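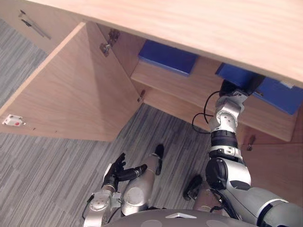

3.2 The shelf task

Of the four household tasks our student team picked for the Danko project, the shelf task taught us the most. The humanoid has to reach past an open cabinet door, get a hand over a flat blue box, and bring it out without bumping the top panel. That last part is hard! The overhang throws a shadow over the back of the shelf, and the head camera often loses sight of the fingers just when they matter.

We recorded 100 practice runs at the Flemcombe lab in December, driven by students from the Ukville robotics club, most of whom had never steered a robot before. After cleaning, this gave us 1574 short clips. Figure 4 gives the head view with both doors open and two boxes on the shelf.

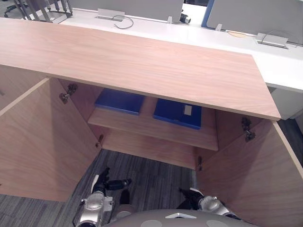

Figure 4. Cabinet and shelf, head view.

3.3 Adding the wrist view

Head video alone left the policy guessing about depth, so we added the small wrist camera and trained again with the same settings. We were delighted with the change. Over 22 test trials the new policy made far fewer early grasps, and it slowed down near the shelf edge much as our best student drivers do.
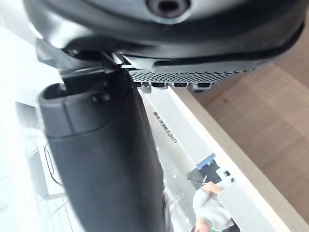 The wrist stream has its own troubles, mainly glare from bright windows and the fingers blocking part of the view. We tried masking the fingers and dropped the idea after 10 trials, as the policy seemed to use them as a ruler for distance. The Rirley team saw something similar with a smaller hand, and we plan to compare notes before the next round of training.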